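Brornton Community Hall
Workroom and Storage Inspection Checklist, August

Completed by: Callum Chisholm
Areas covered: workroom, back corridor, store, rear exit

1. Exits and corridors
Rear exit opens fully from inside: OK
Corridor clear to full width: Needs work. Folding chairs stacked on the left side again. Moved to the store.
Exit sign lit: OK

2. Fire equipment
Extinguisher gauge in the green: OK
Extinguisher tag current: OK
Smoke alarm test button: OK on the second press. Replace battery before next check.

3. Tables and work surfaces
Legs tight, no wobble: OK
Tops free of splinters and raised edges: OK
Load limit label (100 lb) readable: Needs work. Label in the store has faded.

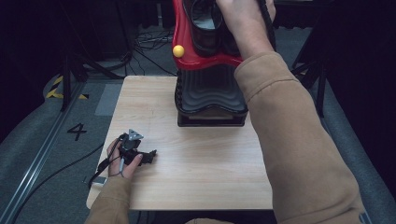

Item 3. Small table, wood-grain top, in use.

4. Electrical
Outlet covers in place: OK
Power strips plugged directly into wall: Needs work. Two strips joined together behind the cabinet. Separated.
Extension cord limit of 50 feet: OK

5. Storage
Heavy items below shoulder height: OK
Bratance shelving bolted to wall: One bolt missing, bottom bracket. Do not load the top shelf until fixed.
Leather goods kept away from the heater: OK

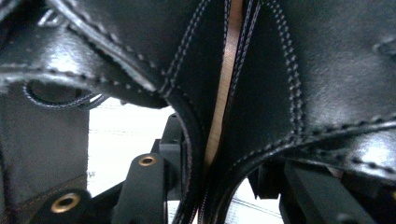 Nunden asked for the top shelf to be emptied now, as a sign alone did not stop people using it last time, and wanted the bracket checked again once the new bolt is in.

6. First aid
Kit sealed and in date: Burn gel expired. Reorder from Barasa, pack of 10.
Eyewash bottle full: OK

Open items: battery, load label, shelf bolt, burn gel.
Work order 67 covers the shelf bolt.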